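# Robotic laundry folding
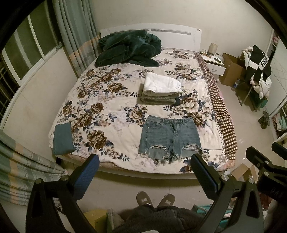 *Category: Domestic automation*

**Robotic laundry folding** is the use of machines to pick up, flatten, fold and stack clean clothing and household linen. It is regarded as one of the harder household chores to automate. Industrial equipment has handled sheets and towels for decades, but as of the latest published trials no general-purpose machine folds a mixed family load at the speed of a person.

## The task

Cloth has no fixed shape. A dropped shirt can settle in any number of ways, and a robot has to find a hem, collar or waistband before it can make a first fold. Colour and pattern add to the trouble. A pale garment is easily separated from a plain dark surface, while a floral duvet or a checkered throw gives a vision system many false edges.

Garment type matters as well. Denim shorts laid flat with the front up are stiff enough to hold their outline, but ripped legs and frayed hems can be misread as corners. Fuzzy knits stretch when lifted by one point. Folded pants placed on top of a knit make a stack that slides if the lower layer is not square.

## Commercial and research systems

Laundry plants use feeders and folding lines built for flat goods of known size. These are fast and dependable, but an operator usually still has to present the edge of each piece.

Home systems fall into two groups. Cabinet folders take clipped garments one at a time and reject small or bulky items. Two-armed robots work on a table or bed and are more flexible, though slower. The Tistgate trial, led by Horațiu Nedelcu, gave a two-armed machine 257 garments on an ordinary bed. Shirts and towels averaged 8 minutes each from heap to stack, and jeans took 15. The later Tultineck controller cut the towel time to 7 minutes, with no gain on knitwear.

## Limitations

Most reported results start from a single garment on a clear table. Bedrooms are harder — curtains, blankets and cables all lie within reach of an arm, and a plush blanket bunched at the head of a bed may be taken for laundry. Putting folded clothes away in drawers or on shelves is generally treated as a separate problem.

Edwards, a linen service in Briretcombe, tested a mobile folder in April and kept it for towels only. Its staff continue to fold clothing by hand.

## See also

- Garment handling
- Mobile manipulation
- Tumble dryer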